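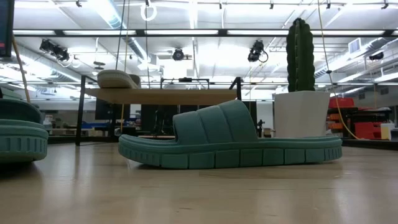

*Teal slide sandals on the bench, with a beige one up on the shelf behind.*

# Strap snag

**Strap snag** (also "hooking", or "wearing the shoe" if you worked at Laltiston when I did) is a fault in robotic picking where a gripper finger goes through the opening of a sandal, slipper or similar item and stays there after the release command. The robot thinks it has let go and drives off to the next pick with a sandal dangling from it. I've been keeping this entry going for the Inik wiki for a while now, so most of it comes from the Laltiston footwear cell, and I've marked the bits that are just my opinion.

## Where the name comes from

Saturnino Aranda used "strap snag" in a shift note and it stuck. Before that we logged the same thing under "dropped item", "failed place" or "other", and this is why the early figures are hopeless — I've tried sorting them out twice and given up both times. Older Cheon paperwork says "retained object", which covers tape and carrier bags as well, so don't treat the two as the same thing.

## How it happens

A slide has one broad strap over a thick sole and nothing at the heel. Seen from the side, the strap is a lovely big arch and the planner likes it very much. It picks the edge of the strap as a grasp, one finger goes inside and one stays outside, and the lift is usually fine.

The trouble comes at the other end. When the fingers open, the inside one pushes outward against the underside of the strap. If the strap is stiff it just slides off. If it's padded it gives a bit, wraps round the fingertip and holds on. Then the arm goes up and the sandal goes with it.

A few things make it worse:

- a release height that's too low, so the sole is already pressed on the table when the fingers open
- rubber fingertips that have gone tacky (ours did in warm weather)
- opening the gripper to full width in one go
- small sizes, where there isn't much room under the strap to begin with

Closed shoes hardly ever do it. Boots with pull loops do, and they're horrible, but they've got their own page.

## The 24 August incident

This is the one everybody asks me about! On Aug 24, 2023 the Laltiston cell was doing a long run on slides, picking single sandals off the table and putting them up on a shelf. We were 881 picks in. The arm set one down, opened, and came away with the sandal still hooked over a finger. It then swung back across the table at normal travel speed, and halfway over the sandal came off.

It flew past the end of the bench and hit the guard panel beside Neema Mwakalinga, who was writing up labels on the other side. She was fine, a bit cross, and she pressed the stop before I'd even looked up. The panel had a scuff on it and the sandal was perfectly all right.

What bothered me afterwards was the log. It said the place had worked. The finger position read fully open, the motor current was normal, and as far as the controller was concerned the sandal was sitting on the shelf. Had it come off a second earlier, it would have landed back on the table and we'd have put it down as a badly placed item.

## What we found

Elaheh Arabzadeh went through the recordings with me over the next few days. In the last 20 picks before the stop there were two more where the sandal lifted off the shelf slightly and dropped again, and neither had been flagged. So the fault had been showing itself and we'd missed it.

The release height had been lowered that week to stop sandals bouncing. I made that change, and I didn't write it down properly, which cost Elaheh most of a morning. The fingertips were also overdue for replacement. I still can't say which of the two mattered more, because we fixed both on the same day (don't do that if you want a tidy answer).

## Detection

The finger encoder is no use for this. The ones we've tried:

**Wrist force check.** After opening, the arm rises 10 millimetres and pauses, and the controller compares the weight with an empty hand. It's slow but it catches nearly all of them. A light flip-flop can sneak through.

**Camera check.** You look at the gripper after release and ask whether anything's still on it. Works nicely until the sandal is the same colour as the fingers — dark slides were a pain. Akinyi Mwakalinga stuck pale tape on ours, and that helped more than the retraining did.

**Table check.** You look at where the item ought to be. I don't much like it on its own, as a sandal already on the shelf can be mistaken for the one you've just placed.

## Prevention

The present settings at Laltiston open the fingers part way, shift sideways a little towards the toe, and then open the rest. The arm keeps to crawling speed until the force check passes. It adds some 20 seconds to every hundred or so picks, and Mwajuma Mutiso, who looks after the schedule, has stopped grumbling at me over it.

Grasping by the sole avoids the whole problem, and Flivham only allow sole grasps on their line. I think that's a bit strict. A thick sole with blocks moulded into the side gives you good grip, but a thin one lying flat is really hard to get a finger under, and they lose quite a few picks that way.

## If it happens to you

Stop the cell and go in through the gate as usual. Don't tug the sandal off while the drives are live, even if it looks as if it's about to drop. Take the arm out of service, open the gripper by hand, and save the log before you reset, as the reset clears the force trace on the older controllers.

Write down the release height too, please.

## See also

- Pull loops and lace catches
- Double pick
- Fingertip wear
- False place reports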